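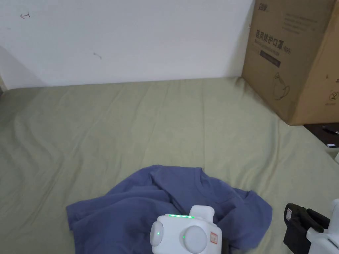 *Blue-purple T-shirt on a sage-green sheet.*

# Brilesska Clothes Swap: your questions

Updated Wed 12 July

The May swap moved 1,041 pieces of clothing to new homes, and we are so excited to do it again! Plenty of you are coming for the first time, so we've gathered up the questions that land in our inbox most often.

**How does a swap work?**

You bring clothes you're done with, you get a token for each one we accept, and you spend the tokens on whatever you like. One token, one piece. A winter coat costs the same as a tank top (yes, really), and that's half the fun of it.

**Where is it?**

In the Drestix hall in Staltport, ground floor, with the entrance on the parking lot side. The step-free door is the wide one next to the bike racks. If you're coming by bus, get off at the Van Beek stop and walk back toward the water.

**How many things can I bring?**

Up to 78 pieces per household. That number sounds oddly exact, and it is – it's what fits on one of our rolling racks with the big hangers. Most people bring a tote bag or two, and one tote bag is plenty for a great day out.

**What do you take?**

Adult and teen clothing for any season, clean, in shape to be worn tomorrow. Jeans, dresses, sweaters, work shirts, jackets, scarves and belts are all welcome. Plain T-shirts go faster than anything else, so please don't leave them at home thinking they're too boring!

**What don't you take?**

Underwear, socks, swimwear, shoes, and anything with a broken zipper. Kids' clothes have their own swap in the fall. 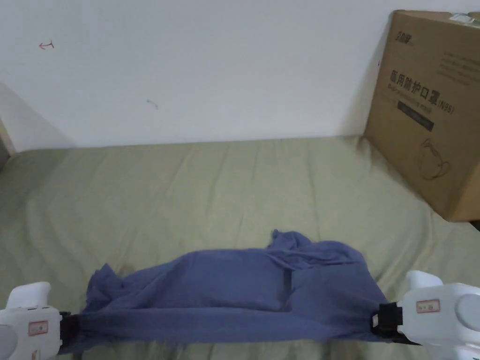

One reader wrote to us after the last swap that she had left a whole bag of sweaters in the car, sure they were too pilled for anyone to want, and then saw much fuzzier ones get snapped up in minutes. Light pilling is fine. If you'd still wear it to the grocery store, bring it in.

**Should I iron everything?**

Please don't spend your evening on that. Washed and folded is great. Check the pockets, though! We have a jar of coins, lip balm and one very nice pen waiting to be claimed.

**How do I check for flaws?**

Lay each piece out flat in daylight and look at the underarms, the hem and the neckline. Then turn it inside out and do the seams. A loose button is okay if the button is still there – pin a note to the collar and we'll put the piece on the mending rack.

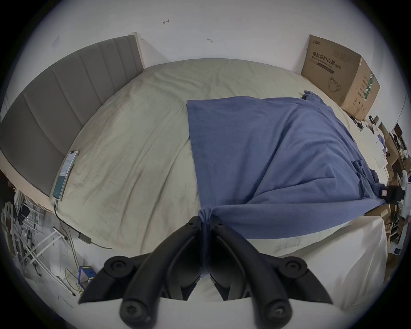
*Blue garment spread out on a bed, pale green sheet.*

**What is the mending rack?**

It's for good clothes with one small problem. Anything on it costs no tokens at all, and there's a table beside it with needles, thread in more colors than you'd expect, and a button tin you could lose an hour in. You can sit down and fix your find on the spot.

**Can I try things on?**

Yes! There are 6 curtained booths along the back. Take in up to three pieces at a time and bring back what you don't want to the return rail, please, even if you remember where it came from.

**What if I can't find anything I like?**

Keep your tokens. They don't expire, and the ones from May are still good. New pieces go out all day, so it's worth taking another lap after lunch.

**Can I come with nothing to swap?**

You sure can. Ask at the door for the starter envelope, which has three tokens in it. It's the same envelope for everyone, no questions.

**What about sizes?**

We sort by kind and then by color, and sizes are mixed within each rack. Labels run all over the place anyway, so hold things up and trust your eye. Measuring tapes hang at the end of every row.

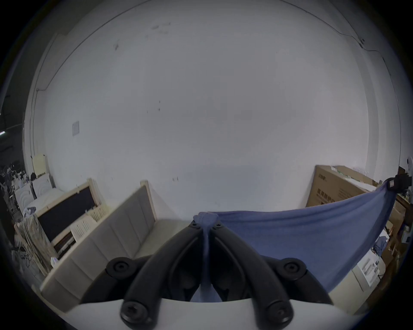 *Blue-violet cloth against a gray-white wall.*

**Where do the leftovers go?**

Wearable pieces are boxed up for the next swap. Worn cotton is cut into cleaning rags, and the Brilesska quilting group gets first pick of the prints. They made a gorgeous bedspread out of old dress shirts last winter, and we're hoping to hang it over the welcome desk.

**Can I help?**

We'd love that! Sorting starts 3 hours before the doors open, and sorters get coffee and first look at the racks. Send a note through the contact form with "sorting" in the subject line and tell us whether you can lift boxes or would prefer a chair.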